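Unit 6. Handheld grippers: the slipped-pad fault and what it did to the data

These notes go with the second lab block. Read them before you sign out a gripper. The case is taken from the Doscombe hall in March, when one session of paired recordings had to be withdrawn. The fault itself was small and cheap to fix. Most of the unit is about why it took so long to find.

6.1 Background

In a paired session two operators work face to face, each with a handheld gripper. Each tool has a trigger, a pair of soft finger pads, a camera looking forward over the pads, and a square tag that lets the other tool's camera work out where it is. Opening width is not measured directly. The software infers it from the position of the pads in the camera view, using a calibration taken at the start of the day.

That last step is the weak one. If a pad moves on its carrier, the software still reports a width. The number is plausible, it changes smoothly with the trigger, and it is wrong.

6.2 The fault

The session covered 100 handovers of small cartons. Replay on the arm at Cendby dropped 33 of them. In the remaining cases the arm held the carton but closed late, in a few instances after the giving hand had already let go.

The first suspect was timing. Late closing looks like clock drift between the two tools, and an afternoon was spent comparing time stamps. The clocks agreed. The second suspect was the tag, on the theory that ceiling lights were washing out its border. Tag detection was checked over the whole session and was normal.
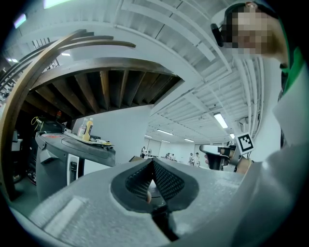
Reading time: 4 min

The third check was mechanical and took less time than either of the others. With the trigger fully closed, the pads should meet at a single point on the center line of the tool. On the faulty unit, one pad had crept along its carrier under load. It returned partway when the trigger was released, so a glance at the tool at rest showed nothing unusual.

6.3 Cause

The pad was held by adhesive alone. The retaining screw had been left out after a pad change, and the change had not been written in the tool log. Senthil Thampi, who ran the teardown, found the screw hole clean and the thread unmarked.

The calibration had been taken with the trigger open and nothing between the pads. Creep appears only when the pads are loaded, so calibration passed.

6.4 Safety point

Feeling for play in a pad with a fingertip is quick and common. It is allowed only with the trigger released and locked. Keep fingers out from between the pads at all other times, including while a partner is talking to you. Headsets make this worse: an operator listening to instructions may squeeze the trigger without noticing. Say "locked" aloud and wait for the answer before you touch the pads.

The replay arm needs a separate rule. A late close can drop the part or pull it sideways out of the grasp. Stay outside the taped line during replay, even at reduced speed.

6.5 Revised procedure

Before each session, close the pads on the gauge block and hold for a slow count of five. Compare the reported width with the block. Repeat after any pad change and again at the end of the session. If the closing check fails, every recording since the last passed check is withdrawn.

Log every pad change, with initials, before the tool goes back on the rack. Logs are kept for 365 days.

Xia style carriers have a slot in place of the screw hole — do not force a screw into them. Use the clip supplied in the Hunton kit.

6.6 For discussion

Why did the clock check come first? Write down what evidence pointed to timing, and which part of that evidence a slipping pad would also produce.

Consider whether tag data from the partner tool could have exposed the fault without a teardown. Bring a sketch.

Course notes, Unit 6 | Questions to the lab desk | Back to top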